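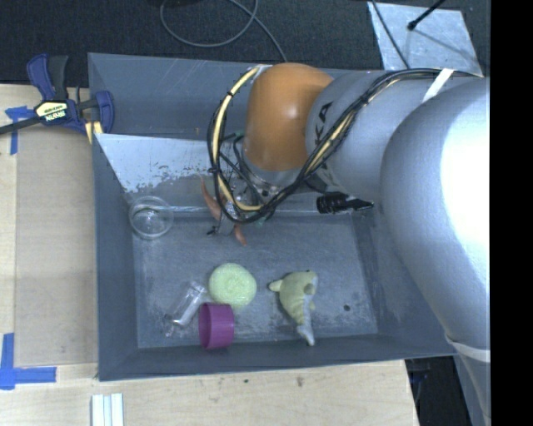
*White arm, orange joint, gray bin.*

Sep 14, 2020

I finally finished the notebook I started in January, so I went looking for a new one. I didn't want another spiral pad from the drugstore. I wanted something made from recycled paper that would lie flat on the desk and wouldn't bleed when I use a fountain pen.

I ended up ordering from a small shop called Liltcombe. They make their paper from cotton scraps and old office paper, and they sew the pages by hand with linen thread. The one I picked is called the Flerano. It has 119 pages, which is an odd number for a notebook, but the last sheet is glued down to the back cover. It cost 33 dollars with shipping. That's more than I usually spend on paper, and I thought it over for a couple of days.

It came in a plain envelope with no plastic. The cover is a dull green, a little darker than on the website. The pages are cream colored and you can see small flecks in them. Some of the flecks are blue, probably from printed forms. The edges are rough on one side and trimmed on the other three.

I tried it with everything in my pen cup. Pencil is very good on it. Ballpoint is fine. My fountain pen feathers a bit if I write slowly, so I switched to a finer nib and that mostly fixed it. Markers go straight through. I wouldn't use it for watercolor either, though I did try a small wash on page 2 and the paper buckled and stayed that way.

The shop also sells gift wrap, and I got one sheet of the Huttunen pattern, small gray leaves on brown. It's thick enough to reuse. I cut mine down for book covers and had enough left for a few gift tags. I punched a hole in each and tied them with kitchen string.

I looked at Skotamia too before I ordered. They have more colors and they're cheaper, but their notebooks are glued, and my last glued one came apart at the spine by summer. Their envelopes look nice. I may get some for the holidays if they still have the dark red.

Liltcombe says they have sold over 3,000 notebooks so far. The plain pages were all they had in stock when I ordered. Dotted is supposed to be back next month, and I've put my email on the list for it.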